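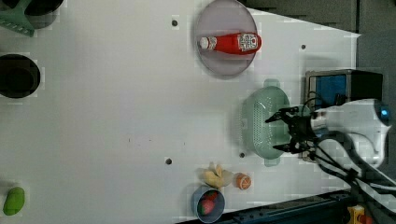
The Colander Lesson

Benedita Pinheiro had taught second grade for years before Revham hired her to teach an arm, and she still spoke to it in the same voice.

"We're picking up the green one," she said into an empty headset. "By the handle, please."

The arm could not hear. It moved when she moved the controller, a moment late, like a teenager asked to set the table. She brought the gripper down over the colander, missed the handle, and scooted the whole thing toward the ketchup.

"That was 124," said Horácio Frade from behind his sandwich. "Want to keep it?"

"Will it learn from that?"

"It learns from everything."

"Then throw it out."

The contract with Trendville called for 125 good ones by supper. Horácio's idea of good was generous. He had once kept a run in which the strawberry left the room.

She tried again. Down, a little left, close. The colander came up, swaying, and for 2 seconds she felt what she used to feel when a child sounded out "because." She set it back on the table and let go of the controller.

"Beautiful," said Horácio. "Now we let it try alone."

He pressed the key. The arm rose, drifted out over the colander, and stopped. Then it went down, missed the handle, and scooted the whole thing toward the ketchup, exactly as she had.

"Horácio," she said. "How many did you throw out?"

He chewed for a while.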